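The Clear Bag

My grandmother believed that a person should be able to see what she owned. She kept her flour in glass jars and her buttons in glass jars, and when she moved to the little apartment on Backlund Street, seven stops out on the Tunditz line, she gave away every basket with a lid. So when my aunt came back from Odby one January with a see-through tote bag, all shiny plastic with cream edging and soft cream handles, it was as if somebody had finally made a bag with my grandmother in mind.

She carried it everywhere for 18 years, or one very like it, for I suspect it was replaced at least once when we weren't looking. The whole street knew what she was having for supper. The man at the bakery would lean over the counter and say, "Leeks again!" and she would say yes, leeks again, and what was wrong with leeks?

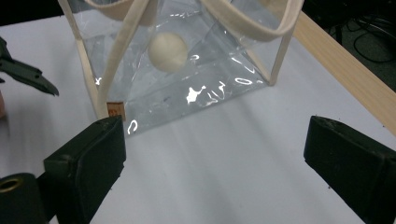

The ball went in on the days I came to stay. It was a plain pale thing, easy to lose against a white wall or a bedspread (and I lost it against both), and she put it in the bag first, before her purse and her keys, so that I could see from the hallway that we were going to the park. I never had to ask. I would stand there in my socks, looking straight through the side of that bag, and feel the whole afternoon open up in front of me.

I was seven then. I have a kitchen of my own now, with two deep drawers full of things I couldn't name if you paid me, and when the bag came to me I set it on the table and meant to fold it up and put it away. It creaked when I touched it, the way it always had. I went looking for the ball, which took most of the evening, and dropped it in.

Then my daughter came down the hall, still chewing her toast, and stopped in the doorway. She looked at the table for a good long moment, and went to find her shoes.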